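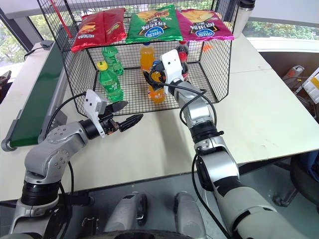

Latier to run snack and drinks service at Mallodholm swimming gala

Catering firm Latier has been chosen to run the refreshments at this year's Mallodholm Open Water Gala, which takes place on the lake in July. The firm, based in Hoswood, takes over from the swimming club's own kitchen, which has served the event since it began.

The service will open at 7.30am, an hour before the first swim, and close after the prize-giving. It will sell hot drinks, filled rolls, fruit, crisps and soft drinks. Swimmers will get a hot drink and a roll free with their race number.

Latier expects to serve roughly 70 people an hour at the busiest time, when the junior races finish and the long-distance swimmers are still getting changed.

"We know the site well because we have done the spring regatta there," said Yung-ching Choi, events manager at Latier. "The main thing people asked us for was shorter queues. We will have two tills, one for hot food and one for everything else, and the crisps and bottles will be out where people can pick them up themselves."

Prices

A filled roll will cost £4 and tea or coffee £2. Crisps are £1 a bag. Cash and cards will be taken at both tills. Water refills are free all day from the tap beside the boathouse - please bring your own bottle.

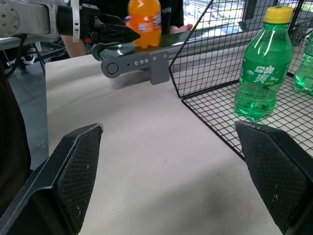 Entries and parking

So far 61 swimmers have entered. Entries for the 1,500 metres are still open through the club, but the junior relay is full and has a waiting list.

Parking will be in the lower field. The lane past the Su footbridge will be closed to cars until the afternoon, and drivers should follow the signs from the Hoswood road. Dogs are welcome on leads but not on the jetty.

Freya Holroyd, who is organising the gala for the club, said the change would free up members to help on the water. "In past years half our safety crew were buttering rolls at eight in the morning. I would much prefer to have them in kayaks."

Anyone with a food allergy can contact Latier before the event. Ingredient lists will also be kept at the hot food till.

Comments (3)

lakeside_jan
Will there be anything gluten free? Last year it was a banana or nothing.

Pete M
£4 for a roll is steep but fair enough if the queue moves. Is the lower field ok if it rains? We got stuck there at the regatta.

tumbleturn
Glad the kayaks are sorted. Any chance of the 750m coming back?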